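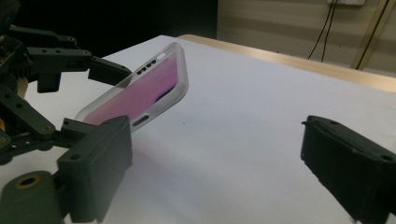
The clear case and its murky promise

Walk into any phone shop and the assistant will try to sell you a clear case before the receipt has finished printing. The pitch never changes. You paid for a lovely colour, so why hide it? A decent pink phone costs more than my first car did, and I can see the appeal of getting some use out of the pink.

I am less sure about the word clear. Plenty of these cases are frosted from the start, so what reaches the eye is a soft glow with a milky rim round it. Some people like that. I think it looks like a boiled sweet somebody has already had a go at, but taste is taste, and frosting does at least hide fingerprints.

The trouble is what the makers say next. I spent most of January with eight cases from the cheaper end of the market, swapping them every few days. Atex calls its version "permanently bright". The one I had was the colour of weak tea before the month was out. Ghanem says nothing about yellowing at all, which I took as a bad sign, and its case held up better than any of the others. Trudov promises "military toughness" and doesn't say whose military.

Then there are the holes. A case is mostly a matter of putting gaps in the right places, and it is surprising how many firms get this wrong. Small oval cutouts along an edge look tidy, but they fill with pocket fluff, and a cocktail stick is the only thing that shifts it. A long slot in the side is easier to clean and easier to find with a thumb in the dark. It also leaves a thin strip of plastic to take the strain each time you peel the case off, and two of mine split exactly there.

Thick edges are worth having. The extra width round the rim is what meets the pavement, and I would give up a good deal of prettiness for it. Plivus, the dearest of the lot, has shaved its rim down so far that the phone might as well be wearing a vest.

I asked readers for their own experience and had 51 replies. Most had bought a second clear case within a year. Several were on their fourth, and one had worked out that she had spent more on cases than on the last repair to her screen. She still wouldn't go without – the phone is lilac, and she likes to look at it.

My own phone is back in the dull black rubber thing it came to me in. The Ghanem is in the kitchen drawer with the spare batteries, still fairly clear, and I may put it on again for the summer.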